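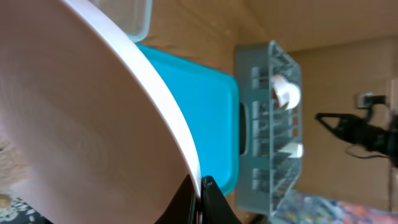 Rekha Suvarna
Bench lead, Tindska shared workshop

3rd September. Table-clearing build, both arms on the rail. Wrist cameras and head camera logging. Left arm on the Pudora controller, right arm still on the old firmware from July.

Plate grasp is at the rim, one finger either side. Grip force limit set to 44 in the config. I would like it lower but have not tried it on the heavier plates.

Rice goes down before the carrot task. It gets everywhere, so brush the rail and check the lower joints before homing. Carrot is taken with the left gripper, point down, over the teal tray. Rubbish goes in the clear container.

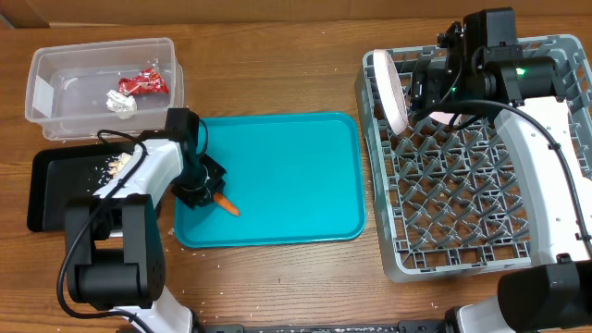
Rack and wrist camera

Exposure on the wrist camera is too long for the speed we run over the rack. White crockery smears and the rim fit drops out. Cut arm speed by 7 per cent and raised the frame rate to 100. Log file 2504 has the settings.

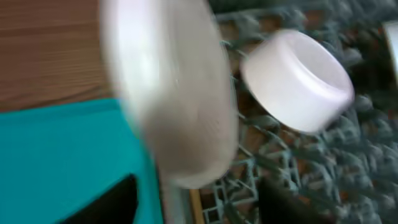 Rekha Suvarna
Bench lead, Tindska shared workshop

Edge detection on blurred white against the grey-green mesh is not usable. To do: shorter exposure, second lamp from Wysocka, repeat with the same rack.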